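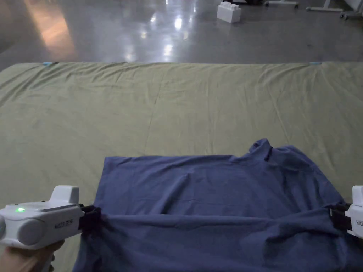

*The Muvoto flat sheet in soft green, with a blue T-shirt on it.*

# Muvoto Flat Sheet, Soft Green: $30

I've been selling this sheet in my little shop for a good while now, and it's the one I'd keep if I had to drop everything else (please don't make me). The color is what gets people. On my screen it looks like sage, on my phone it's closer to khaki, and in a bright room it can go quite pale. If you're trying to match a wall or a rug, ask me for a swatch first. They're free and they fit in a regular envelope.

It's a plain flat sheet with no print, no piping and no elastic. I like that you can throw it over pretty much anything low and wide and it just lies there and behaves. Mine does bed duty most of the time, but it's also where the laundry lands, so I end up folding shirts on it more evenings than not. Blue looks great against it, by the way! Half my T-shirts are some kind of faded blue and I swear I didn't plan it.

Now, wrinkles. This sheet has them. You get long creases from where it was folded, and then smaller ones wherever you've been sitting or leaning. I don't iron mine and I'm never going to. If you want that crisp hotel look, go for the Mabuza instead, it's a stiffer weave and it holds a press a lot better. I stock it in white only. It costs more, and I think it feels a bit like sleeping in a dress shirt, but I've got customers who won't buy anything else.

**Good to know before you order**

- Sold as a single flat sheet. Pillowcases are separate.
- Comes in soft green only right now. I've asked Muvoto about a gray and they keep saying February.
- Wash it on its own the first time, then with similar colors.
- Line dry or tumble on low.
- Tuck it in deep at the foot end if you're a kicker.

A few people have written to ask if it's big enough to hang down the sides. On a thin mattress, yes, you'll get a decent drop. On one of those tall pillow-top ones you'll want to measure first. Go across the top and down both sides, add it all up and send me the number. I'm happy to tell you if it won't work!

The other thing I get asked about is the headboard, so I may as well put it on this page too. It's the Julell, upholstered in light gray with channels running up and down. I'd been a wooden headboard person my whole life, and I still wasn't sure about this one when it got delivered. Then I leaned back on it with a book and that was that. The gray sits nicely next to the green, and you can go darker or brighter with your pillows without the whole bed turning into a circus. The channels do collect crumbs if you eat toast in bed. A soft brush attachment on the vacuum gets them out.

The Julell is $217 by itself, or $199 if you order it with the sheet (the sheet is still $30 on top of that). It ships in 2 boxes and they don't always show up on the same day, so don't panic if you've only got one.

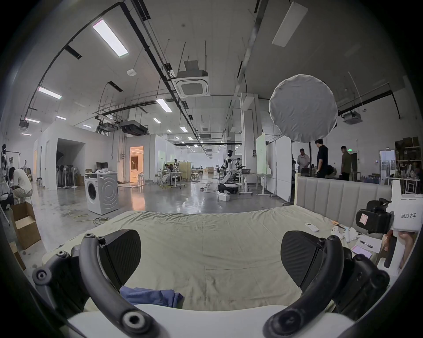 ## Shipping and returns

Sheets go out in a flat mailer, headboards go by truck through Cerura, and they'll call you to set up a delivery window. Pick up the phone even if you don't know the number. It's probably them.

You've got 30 days to send a sheet back. I'd love it unwashed, with the band still around it, but write to me either way and we'll sort something out. Headboards can come back too, only I have to charge you for the truck.

Prices on this page were last checked 19th August.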